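Door handles are where I've lost most of my evenings with the simulated kitchen, so here are my gripper notes while I remember them.

Try the stubby two-finger Dawber before anything longer. Set the approach height first, then the finger spread, and save both before you touch the wrist.

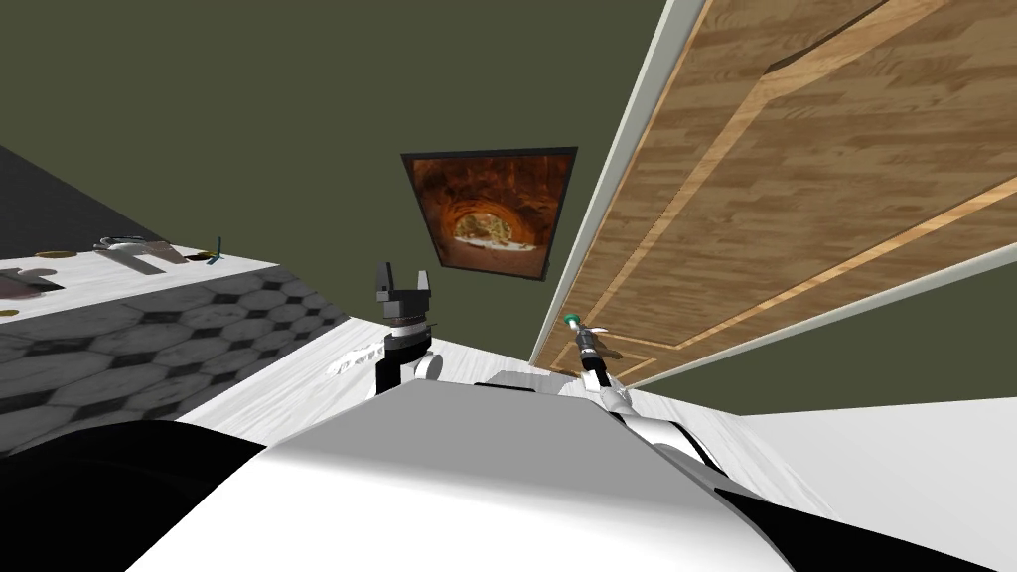
Kirsty Cropper wrote in to say she does the wrist first and gets fewer stalls on the Killow controller that way. Fair enough, I may try it!

My own habit is to park wide open a little way off the wood and check the wrist camera (mine was on a silly tilt for 191 runs before I fixed the settings). Lever handles want a push from above, close to the tip.

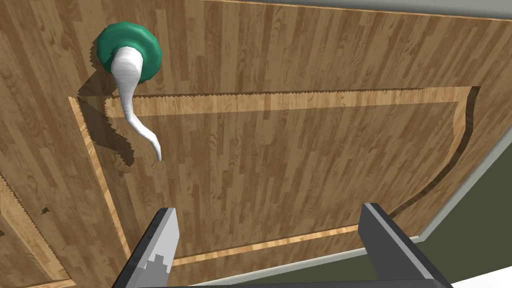 Then close in small steps, four at most, and back off if the wrist starts to twist. Keep the Halex fingers for round knobs.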